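# Tirkthorpe Blocks

Notes on the little shape blocks, the boards they sit on, and the pictures that go with them.
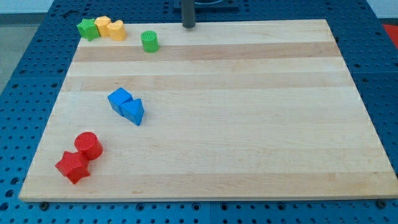 *Green star, green cylinder and the yellow heart at the back of the striped board, blue blocks nearer the middle.*

Hi! I'm Jagadeesh Sastry and I look after this folder. It started as my own notes on which blocks we had (I kept losing the heart), and then Hạnh Quan began taking pictures of the layouts, and now it's a proper collection with almost 600 photos in it. If you only want the pictures, go straight to the `layouts` folder and skip my rambling.

## What's in the folder

- `layouts/` — the photos, one arrangement of blocks each
- `names.txt` — what we call each block, one per line
- `boards.txt` — notes on the boards, mostly about the wood
- `README.md` — you're reading it

## The blocks

They're small toy blocks in plain bright colors. We name them color first, then shape, so it's `green_star`, `yellow_heart`, `blue_cube`, `green_cylinder` and so on. Please stick to that order! Hạnh's earliest notes have it the other way around and I still find the odd `star_green` when I search.

The yellow one with the many-sided outline has caused more arguments than all the others put together. I wanted to call it a hexagon, Hạnh wanted "the nut", and we settled on `yellow_polygon`, so that's what you'll find in the names file. When it's tucked in next to the heart the two yellows can run together if you're looking at a thumbnail, so open the full-size picture before you write anything down.

A cylinder standing up is still `green_cylinder`. We tried having separate names for standing and lying down and gave up after an afternoon of it.

## The boards

My favorite is the one in the photo up top, with the pale strips glued side by side and the darker tan bands running through. I love that board. The bands are really handy for talking about where a block is — Hạnh and I say "on the upper band" or "just past the lower band" all the time, and those phrases turn up in the notes. Upper means the far side, lower means the side closest to you.

There's a second set of layouts on a plain board we call Flolamar, which is a nickname and doesn't mean anything. No bands on that one, so the notes say left, middle or right.

If you oil a board, leave it overnight before putting blocks back on it. I did not, once, and spent the next morning washing them.

## How to write a note

Keep it short. One line per photo, blocks named left to right, and a word about who's touching whom if it matters:

`blue_cube, turned, touching its neighbor`

Don't bother with exact angles. "Turned" is plenty.

## Known problems

- 3 layouts have no note at all. Hạnh has promised me these since April.
- 2 photos are in there twice under different names.
- Heart direction isn't always recorded. I'd like it to say which way the lobes face, and the newer notes do.

## Using the pictures

Go ahead, for anything you like. Mention Tirkthorpe Blocks somewhere if you can, and if you come up with a better name for the polygon, I do want to hear it.

Last updated: April

Contact: Jagadeesh Sastry or Hạnh Quan | © Tirkthorpe Blocks | Back to top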